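From: Siamak Dehghan
To: bellilska-storage list
Date: June 19, 2022
Subject: Re: Corrugated boxes in the Merrick basement, moisture limits

Setareh Kazemi wrote:
> We are moving the footwear and small leather goods out of Prateck
> and into the Merrick basement in July. Humidity down there runs high
> after rain. Do I need to replace the single-wall boxes, or is it enough
> to keep them off the floor? I have 200 of the old ones left and would
> like to use them up. Also, is there a stacking limit you trust?

Setareh,

Keeping them off the floor helps but does not settle it. Corrugated board takes up water from the air as well as from the slab. Box makers rate compression strength at 50 percent relative humidity, and at 80 or 90 percent the same box may hold half of that or less. The loss is worse under a constant load, so a stack that looks fine on day one can lean a few weeks later. 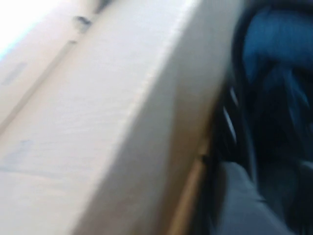

On the rating itself: the number printed in the maker's certificate on the bottom flap is for the board, either burst or edge crush. It is not a stacking load for the finished box. Ask Irus for the box compression test figure for your size. If they quote 1000 pounds, do not plan on more than 200 per bottom box in that basement.

Stacking limit: I use 3 high for single wall, corners lined up. Most of the vertical strength is in the corners. Brick-pattern stacking is steadier sideways but gives away a good part of the compression strength, and so does any overhang past the edge of the pallet.
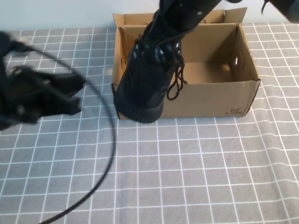

For leather I would worry about mold before I worried about the boxes. Stay under 60 percent if the dehumidifier can manage it. Stuff the toes with unbuffered tissue, leave the lids unsealed, and skip the plastic liners. Silica gel in an open box in a damp room is spent in days.

Use up the old single-wall stock for top layers and anything light. Put double wall on the bottom. Leave a hand's width between the stacks and the outside wall.

One thing I could not find in the Bellilska notes is whether the loggers were ever checked against a salt reference. Ours were reading 3 points low. If yours are the same batch, correct for that before you decide anything.

Siamak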